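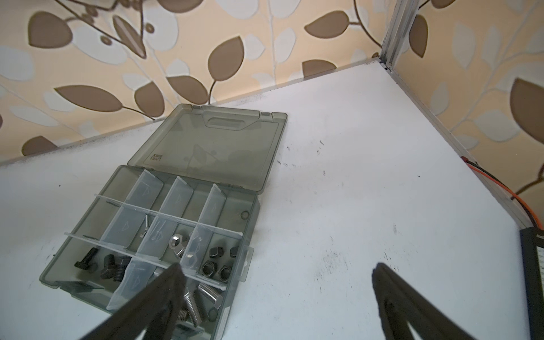
Plindthorpe Community Repair Shed: Your Questions Answered

Do I need to be handy to join?
Not in the least! Plenty of our members came in never having changed a fuse, and they get on just fine. If you can hold a flashlight and don't mind a chat, there's a place for you at the bench.

What does it cost?
Membership is $14 a month, and you can stop whenever you like. Your first 4 visits are free, so take your time and see if you enjoy yourself (we do hope you will).

How old do you have to be?
Kids are welcome from age 12 as long as a grown-up stays with them the whole time.

Where do I park?
Use the lot behind the old Nwachukwu Bakery, at 167 Prarnach Road. Please leave the spaces by the loading door free -- the bakery still gets its flour delivered there in the mornings.
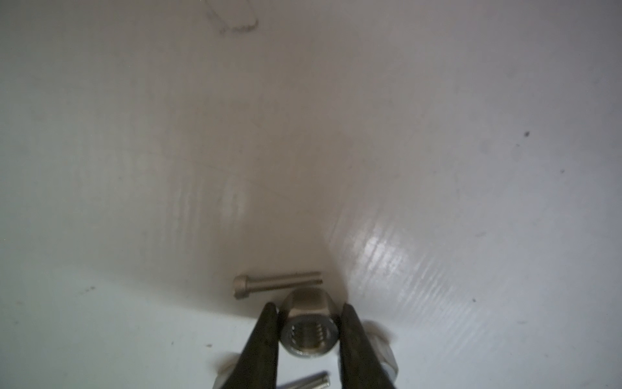 Can I bring my own hardware?
Please do, and bring the old part too if you still have it. We keep a fair stock of fasteners, but matching them by memory is a hard way to spend an evening. A hex nut and a socket head cap screw can look like natural partners and still have different threads, so we'll try them together by hand before anyone reaches for a wrench. If it binds after a turn or so, stop and ask.

Will you fix my microwave?
I'm sorry, no. We don't open microwaves or anything that runs on gas. Lamps, toasters, fans, bikes and wobbly chairs are all fine, and sewing machines make us very happy. The Clerasov ones are heavy, so give us a shout from the door and we'll help carry.

Can I leave something overnight?
Yes, if it has a tag with your name and phone number on it. We're short on shelves, so please pick it up by your next visit.

Are you open all year?
We close for most of August and come back in September.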